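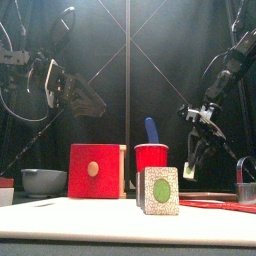
I have a soft spot for small wooden drawers, and I'm going to spend this whole column on them, so settle in. My claim is simple: a kid's toy collection gets better the minute part of it can be shut away behind a knob. I don't mean a big plastic tub. I mean a little box like the red one, with a round wooden knob on the front that's just the right size for small fingers, and a plain wood edge showing down the side. Put that next to a plastic cup and a couple of blocks and you've got an afternoon. The cup is a kitchen, the blocks are groceries (green oval ones are avocados at our house, don't argue), and the red box is whatever it needs to be by lunchtime.

I came to this the expensive way. Two years ago we bought the Valteck play kitchen, the tall one with the light-up burners and the sink that makes a gurgling noise. It took me most of a Sunday's worth of patience and a borrowed drill to put together, and it had 53 accessories. Fifty-three! There was a tiny colander. There was a tiny colander for the tiny colander, as far as I could tell. My daughter loved it for a week and then mostly used it as a place to stand while she talked to the cat.

The box she already had, the one with the knob, came from a rummage sale in April and cost less than a sandwich. She's still opening and closing it. She puts a block in, shuts it, knocks on the top, opens it and acts shocked. I have seen this routine more times than I've seen my own favorite movie, and I've got to say the acting is getting better.

So what's going on there? I think it's that a drawer has a job kids understand right away. It holds stuff, and it hides stuff. A burner that lights up does its one trick and then it's done, and you have to go find the batteries. A drawer is different every time because what's in it is different. Some days it's an oven. Last week it was a bank, and I was turned down for a loan.

My sister-in-law thinks I'm being a snob about plastic, and she has a point, so let me back up a little. I like plastic toys fine. A plastic cup with a white rim is a great toy! It bounces, it goes in the bathtub, it survives being sat on by a grown man in socks. The play food from Plulon that everybody has is plastic too, and ours has been through the dishwasher 80 times if it's been through once. What I'm grumbling about is quantity, and sets, and the idea that a pretend kitchen needs to match. Pretend soup doesn't care if the spoon came with the bowl.

If I ran a toy store (I'd call it Srour, after the street I grew up on, and it would go broke by summer) I'd sell things one at a time out of bins. One cup. One knife. One board to cut on. One box with a drawer. You'd fill a paper bag, hand over your money and go home with something a kid could actually carry across the room by herself. I'd keep the whole bill under 50 dollars, and I'd throw in a block for the walk to the car.

And it looks nice when it's out, too, which I know is a grown-up concern, but I'm the one who looks at it all evening. A red cup with something blue poking out of it, a red knife laid across a white board, the drawer left open with nothing in it. I can live with that on my table. I step around it, I drink my coffee, and when it's bedtime the small things go in the drawer and the rest goes on the shelf in two trips. 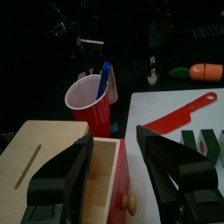 But what about the mess?

Yes, fine, blocks get everywhere. I found one in a boot. But there's a limit to how bad it can get when there's only a handful of stuff in play, and cleaning up is part of the game when the cleaning up involves a knob. "Put the avocados to bed" works on my kid about half the time. "Clean up your kitchen" has never worked on anybody.

I did try one of those storage systems, the Zescombe with the labeled trays, and for a month I felt like a very organized person. Then the labels got peeled off and stuck on the cat's dish. I gave the trays to a neighbor and kept one for screws.

We sold the big kitchen this spring, by the way. The buyer was thrilled, her boys are going to love the gurgling, and I got my corner back. My daughter asked where it went, I told her, and she said okay and asked me if I wanted to see what was in the drawer.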